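Furar Register – Frequently Asked Questions
Last updated October 24, 2019

What is the Furar Register?
A public list of export licenses granted for military equipment. It is kept by the research office at Wondley and draws only on published government reports.

How many licenses does it hold?
The current release has 1,116 entries from 54 licensing countries. Entries with no stated destination are left out of the download and kept in a separate file. 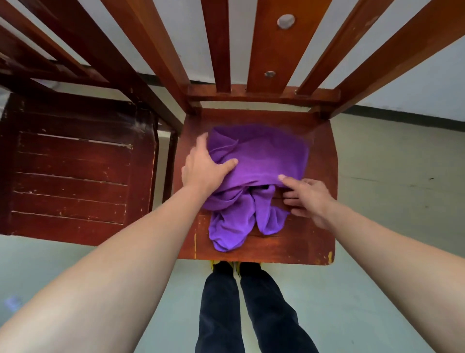

Folding a purple cloth on a wooden chair.

Is a license the same as a delivery?
No. A license is permission to ship. Some are never used, and some are used over several years. Do not add up license values and call the total exports.

Why do your totals differ from the government's?
Governments revise their reports. We take in revisions once a year, in June, so a late correction may not show up until the next release.

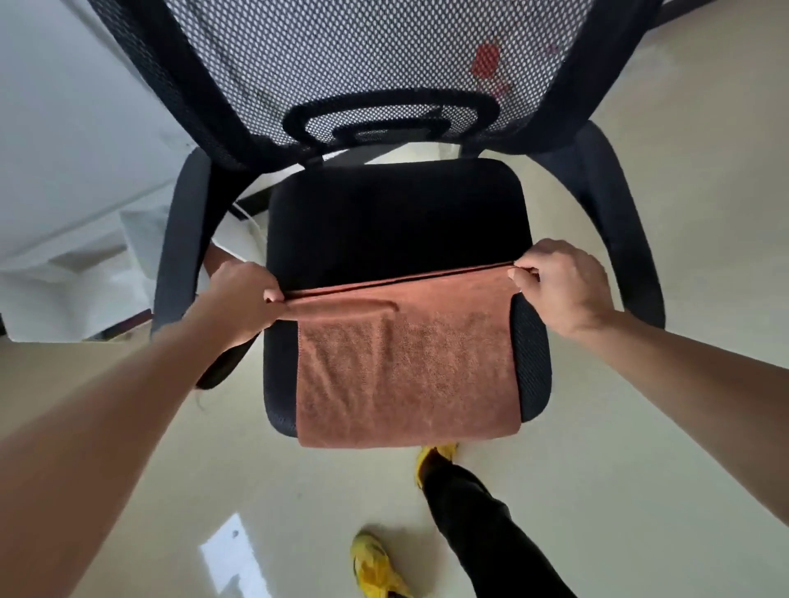

Office chair with a black mesh back.

What counts as military equipment?

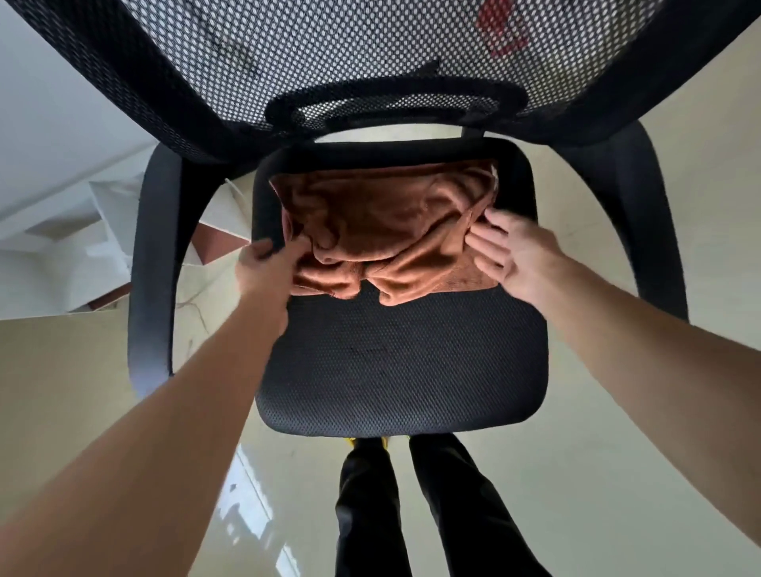
We go by the control list of the country that issued the license. Weapons, ammunition, armored vehicles and parts made for them are in. General goods are out, even if the buyer is a defense ministry – a black office chair with a mesh back and a padded seat would not be listed, whoever ordered it. Dual-use goods have their own column and can be filtered out.

Are brokering licenses included?
Only where the country reports them separately. Most do not. Where they are included, the entry carries a B after its number, and the value field is often blank.
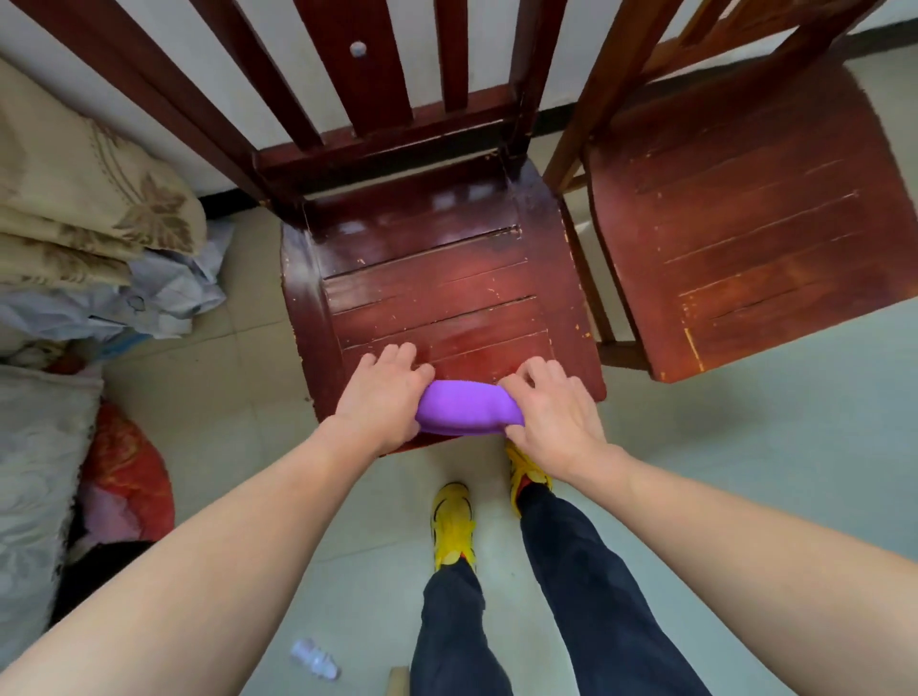 Blank does not mean zero. Leave those rows out of any sum, or say how many you dropped.

Can I download the whole register?
Yes, as a spreadsheet. Searches on the site show no more than 900 rows at a time.

Who do I contact about an error?
Write to Tomoyo Fukuda with the entry number and a link to the source. Questions about reuse go to Carol Wainwright.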